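About Nerness

Folding, rolling and packing for small homes 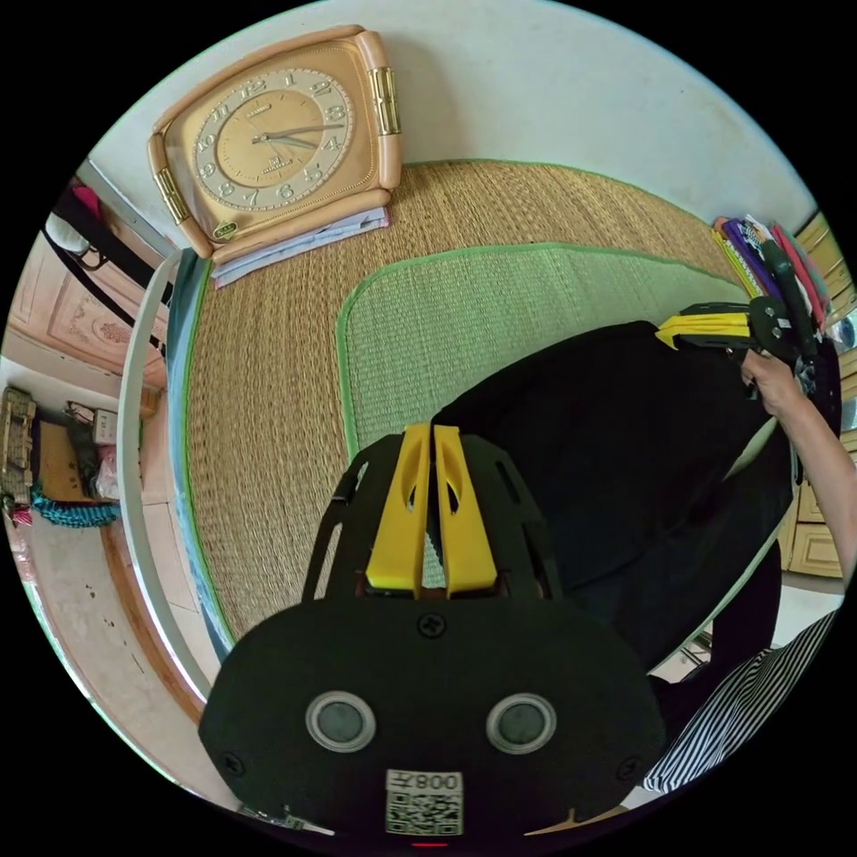

We started Nerness after a move that went badly (eleven hours, three missing doonas and a bag of winter coats that turned up at the back of a shed the next September). It left us with one big question: why does everybody learn to cook and drive, but hardly anyone gets shown how to fold a thing properly? So we began teaching it, first in our own front room, and then in a rented hall with good light and a floor you can sit on all afternoon.

Floor work is at the heart of what we do. A table is fine for tea towels and shirts, but once you get to coats, soft bags, blankets and big covers, you want space on every side and you want to be down at the level of the cloth. We love woven mats for this! Straw has just enough grip to stop fabric sliding away from you, it shakes clean at the back door, and the bound edge gives you a straight line to fold against. Beginners pick that up in minutes. We often lay a smaller mat over a large one, so the item you're working on has its own patch and the rest of the floor stays free for the pile you haven't got to yet.

Dark fabric gets a lesson of its own. Black is hard to fold well, as the creases hide and you can lose track of which layer you're holding, and a pale mat underneath makes the outline much easier to follow. It's a small thing, but we've watched people get properly excited about it, and a few have gone home and changed the colour of their bedroom rug.

What we run

The Flaka course is the one most people begin with. It's four evenings on everyday folding: clothes, bedding, towels, and the soft bags that never seem to sit flat in a cupboard. You bring your own things from home, so by the last evening you've usually got a good chunk of the wardrobe sorted.

Liao is our packing workshop, a full day with a long lunch. We cover suitcases, backpacks and moving boxes, how to flatten an empty bag so it fits inside another one, and what to do with the odd-shaped leftovers. Bring the bag you fight with most. We like a challenge.

Kelitz is the open session. There's no teaching plan, just mats, space, a kettle and a couple of us wandering between people who want a hand. Some come to work through a stack of mending or to air out the camping gear, and some come mainly for the biscuits. You're welcome either way, and kids can join in if they come with a grown-up.

How far we've come

Last year 657 people came through our courses and workshops, and another 355 dropped in to a Kelitz session at least once. The lending shelf has grown too. It holds 272 items now, mostly mats, storage bags, baskets and a few books on home linen, and you can borrow any two at a time for three weeks. We ask that mats come back brushed and rolled loosely with the weave facing out. Please don't fold them! The edging lifts, and then somebody has to sit down with a needle.

The fold-along newsletter goes to 2771 households. Each issue has one item, one method and a page of letters from readers who do it differently. The fitted sheet issue brought in more mail than all the others put together, and we're still working through it. If you wrote in about tucking the corners before you lay it down, we tried it and we're converts.

Coming along

You don't need to be tidy. Plenty of us aren't. Wear something comfortable for kneeling, bring socks (shoes come off at the door), and tell us beforehand if the floor is no good for you, as we can set up the same work on a wide bench. We keep cushions and low stools in the hall as well, and you can swap between them as often as you like.

Bookings for the next Flaka course open on 24th July. Liao days go up on the noticeboard at the front door as soon as the hall confirms them, and Kelitz doesn't need a booking. Just turn up with whatever's been sitting on the chair in your bedroom.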